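Progress report to the Economou Fund, covering February to now. You asked me to keep it short and plain and to include the stuff that didn't go well, so I've done my best on all three (short was the hard one).

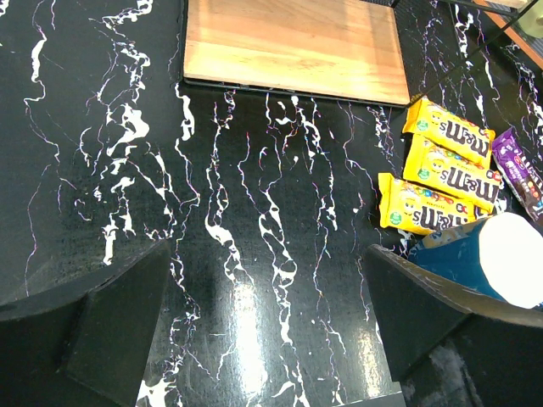
*By Areti Mavromatis, Stotero Grief Circles*
*Fri 21 July*

So! We're halfway through the grant and I can finally tell you what Stotero looks like when it's running, instead of what I promised it would look like in the application. We have two circles going, one in Mireck and one in Trutmont. Between them, 18 people have signed up, all of whom have lost somebody in the last few years. Parents mostly, a couple of husbands, one best friend since kindergarten. Mireck meets on Tuesday evenings and Trutmont can't settle on a night, more on that below.

## What's going well

The listening training is the thing I'm proudest of. When I wrote the application I thought we'd spend most of it on the stages of grief and where to refer people. We ended up spending nearly all of it on what comes out of people's mouths in the first half minute. Did she smoke? Had he been to the doctor? Well, at least you got to say goodbye. Everybody in the room had heard some version of those, and (this was the uncomfortable evening) everybody had said one too, me included. I asked my own cousin whether her dad had been wearing his seat belt. I think about that a lot.

What we practice now is pretty dull to watch. One person talks, the other person doesn't fix anything, and then we swap. I had a whole slide deck and I dropped it after the second session.

## The booklet

We printed 50 copies of the booklet for friends and coworkers, "What to Say Instead," and they've all gone. The funeral home in Mireck took a stack, the library took a stack, and the rest went home with circle members, who tell me they've been leaving them on kitchen counters where relatives will find them. I love this. The page on sending texts to someone who never answers is the one I hear about most, so I'd like to make it longer in the second printing. I'd also like to cut the poem. It was my idea and it isn't good. 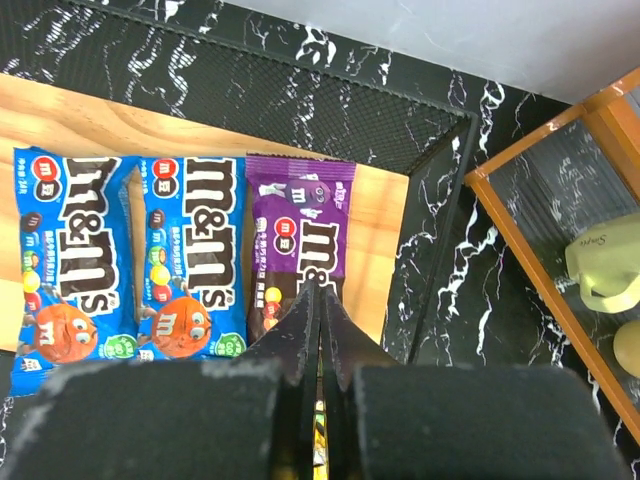 Please don't cut the part about birthdays, one Trutmont member wrote on her feedback card, because my sister read it and called me on Mom's, and she hadn't said Mom's name out loud since the service.

So birthdays stay. I'd been planning to fold them into the holidays section, and after reading that card I moved them up to the front.

## What's not going well

Trutmont attendance. People come, then they miss two meetings, then they're embarrassed about missing and they stay away. I was calling them to check in and I think that made it worse, like getting a call from the school office. Now I send a card with the next date on it and no question for them to answer. It's too early to say if it helps.

The phone line is also behind. I told you it would be open by spring and it isn't. The number is set up, but I don't have enough trained listeners to cover evenings, and I'm not willing to open a grief line that rings out at 9 p.m. I'd rather be late on that one and have you annoyed with me.

And I underestimated how tired the listeners would get. They now take a month off after each full run, which slows everything down a bit, and I've stopped apologizing to myself about it.

## Money

Most of the spending has been room rental and the trainer's fee, both where I expected them. There's $800 left in the printing line. With your okay, I'd put it toward the longer booklet, plus some reply cards with the postage already paid. 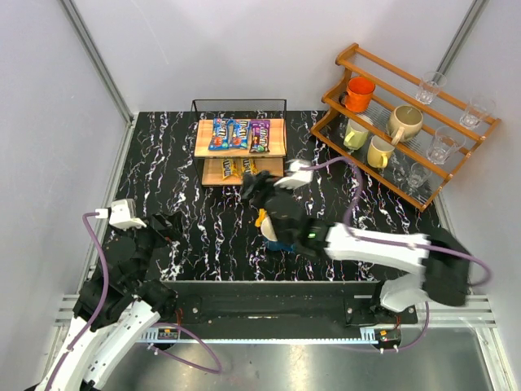

The booklet needs a better order, and that's my main job for August. Right now it runs by relationship (your friend lost a parent, your friend lost a child), and readers tell me they flip back and forth looking for the bit they need this minute. I want the quick things to say up top and the longer reading underneath, a bit like the candy on that wire rack, with the blue and purple bags on the upper board and the yellow ones down below, so you can tell at a glance which level you're reaching for. Colored page edges would do it, if the printer doesn't charge the earth.

## Next up

- Second printing, with birthdays in front and no poem
- A fixed night for Trutmont, picked by Trutmont
- One more listener training in the fall, then the phone line
- A visit from you, if you'd like one. Members have said yes to a guest for the first part of the evening, before we start the talking in pairs. Tell me which circle and I'll send directions.

Receipts are coming separately. I'm still missing one from the Mireck hall, and I've asked for it twice.

Areti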